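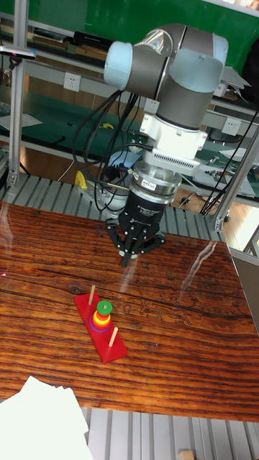 The arm over the practice table, with the ring puzzle stacked on its middle peg.

Ye-rin Myung talks with her hands. Ask her anything at all about her work and within a minute she has picked up whatever is nearest (my pen, in this case, and later the lid of my coffee) and is moving it slowly through the air to show you what she means. It seems a fitting habit for a person who spends most of her week showing a machine how to move things.

I visited her at Clesari, the small company where she and her colleague Jong-dae Yoon have been teaching a robot arm by demonstration since October. The project is called Imo, and the idea behind it is one that people outside the field tend to grasp right away. You don't write out every motion for the robot. You do the job yourself, through the robot, and you do it again, and again, and then a learning program tries to work out what all those attempts had in common.

"My mother understood it faster than I did," Myung told me. "She said, oh, it's like teaching somebody to fold dumplings. You stand behind them and hold their wrists. And I said yes, Mom, it's that, except the student has three fingers and no idea what a dumpling is!"

The task that has taken up most of her fall is the Tower of Hanoi, the old puzzle with three pegs and a stack of rings that get bigger toward the bottom. You may move one ring at a time, and a larger ring may never sit on a smaller one. Generations of computer science students have solved it on paper before lunch. Solving it isn't really what interests Myung, though, and she was patient with me when I kept drifting back to that part.

"The order of the moves, a program can give you that for free," she said. "What I care about is the little wiggle. When you lift a ring off a peg, your hand does something. It tips a bit, it feels the ring catch, it tips the other way. You've been doing that since you were a baby and you could never write it down for me. So I have to get you to do it where I can record it."

There are two ways of getting it recorded, and she and Yoon have a friendly, long-running disagreement about which is better. The first is to guide by hand: the arm is set so that it goes slack enough to be led around, and the teacher takes hold of it near the wrist and walks it through the task. The second is remote control, where the teacher sits a few steps away with a handheld controller and the arm follows along.

Yoon came up through remote control and is loyal to it. He joined us halfway through the afternoon with a bag of roasted chestnuts, which he set down on my notebook, and took up the argument as if he had been there from the beginning.

"When you push the arm yourself, you're cheating a little," he said. "You feel the peg through the metal. Your shoulder knows things the robot is never going to know. With the controller, you only get what you can see, so if you manage it, there's a decent chance the robot can manage it too."

Myung let him finish, and took a chestnut.

"And it takes him twice as long," she said.

They have settled, for now, on both. Every new task begins with 60 demonstrations guided by hand, done mostly by Myung, so that the program gets a rough idea of the path. After that come 100 more by remote control, which they split between them, and which Yoon likes to do early, before the phones start. The recordings are gathered and sorted in a piece of software the team calls Nornness, a name that was a typing mistake in somebody's notes and that everyone has grown fond of.

I asked whether it bothered them to do the same thing so many times. Yoon said he listens to baseball. Myung thought about it for longer, turning my pen over.

"The first ten or so are lovely, and you're very careful," she said. "Then you get bored, and then something nice happens, you get past bored and your hands settle down. Those are my favorite recordings. They're so plain. There's no showing off in them."

She was careful to add that a beautiful demonstration can be a poor teacher. Early on she threw away every attempt in which a ring snagged or a finger bumped a peg, and kept only the clean ones. The robot that learned from those did fine until its first small bump, and after that it had nothing to go on. It had never seen anyone recover from a mistake. So she went back and recorded 40 messy ones on purpose, coming in crooked, catching the edge of a ring, backing off and trying again.

"I felt silly, I really did. I was sitting there on a Sunday, missing a peg as convincingly as I could. But it helped more than anything else we tried that month."

Yoon, for his part, says that the hardest thing to teach has been patience with the small rings. A person pinches them between two fingertips without a thought. With three fingers closing in together, the teacher has to come down almost exactly centered, and most beginners rush it. He trains the newcomers himself, and his only rule for their first day is that they may not move a ring at all. They bring the gripper down over the stack, hold it there, and bring it back up, until he's satisfied.

"They hate it," Myung said.

"They thank me later," he said.

"One of them thanked you."

What comes next is less like a toy. A customer named Jacobs has asked whether the same approach could be used for seating rubber gaskets onto fittings, a job that calls for much the same tipping and feeling that a ring asks for. Myung has a box of sample gaskets under her desk and has been practicing with her own hands in the evenings, trying to notice what she does. She finds it surprisingly difficult to catch herself at it. The moment she pays attention, she says, her fingers go stiff and do it some other way.

Before I left she offered me a turn at guiding the arm. It was lighter than I had imagined, and slower to follow than I wanted it to be, and I took the top ring on my third try. Yoon asked whether he could keep the recording. He wanted the first two tries as well.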